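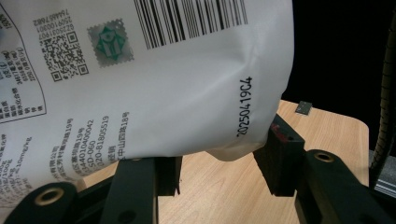
The packet, with part of the nutrition panel.

Forum > Larder & Leftovers > Labels and Imports
Home | New posts | Search | Log in

Decoding a packet with no English on it

crumbtray
Came in a mixed box from Lurnolora, 14 items, no list. Sodium is the only row I care about, and of course it's printed sideways. How do I turn this into something my doctor would accept?

wukville_pete
Divide the kilojoules by 4.184, then lie down. The milligrams will be your sodium.

Takács
Check what the column is per before you divide anything. Could be per 100 g, could be per serving, and a serving can be three mouthfuls.

wukville_pete
It's always per 100 g.

Takács
It is not. I have a cupboard that disagrees with you.

misemau_mum
Try the QR code? Mine went to a page that wanted my phone number – I declined.

crumbtray
Same hunch, so I haven't. Any idea about the shiny square with the green emblem?

Takács
Some sort of authenticity sticker, I'd guess. Very reassuring if you know what it's authenticating.

misemau_mum
Email Lurnolora. They answered me in 14 days, about a different order.

Print this thread | E-mail to a friend
Filed under: labels, salt, imports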